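How does a robot know where to put its feet?
Griltel Kids - quick reads

You don't think about walking. You just go. A robot has to think about every single step, and the thinking is done by software - a big list of instructions running on a computer inside it, or near it.

Three jobs, really.

Job one is looking. The software takes in what the sensors pick up and sorts it out. Floor. Chair. Shelf. Shiny floors are tricky! A bright patch of light can look like a hole, or a thing.

Job two is planning. Where am I, where do I want to be, what's in the way? The planner draws a path round the furniture, a bit like you finding your way to the loo in the dark.

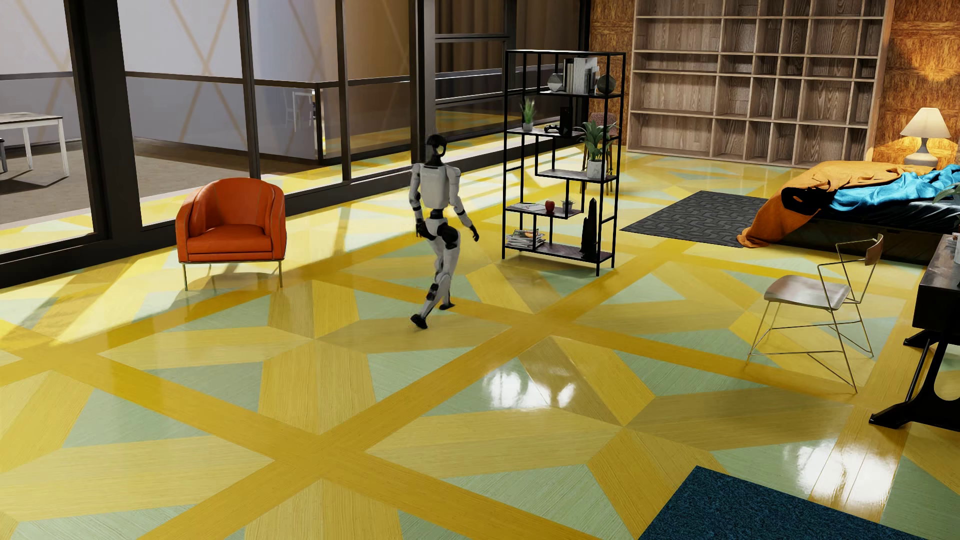 Job three is balance. Every step is a tiny fall that gets caught. Lean, swing the leg, foot down, lean again. The software at Hincombe checks the robot's balance 1,000 times a second. Try doing anything that fast. You can't even blink that fast.

And how does it learn? Practice, in a pretend room inside a computer. Fall over in there and nothing gets broken, you just press start again. Tươi Âu, who writes walking software, gave her program the name Lục. Lục fell over 456 times before it crossed a pretend room without a wobble. Then she moved the chairs and it fell over agian.

Try it yourself: stand up, shut your eyes, lift one foot. Feel your ankle wiggling about? Thats your own balance software. Hold on to somthing if you need to.

Next time - how robots pick up an egg.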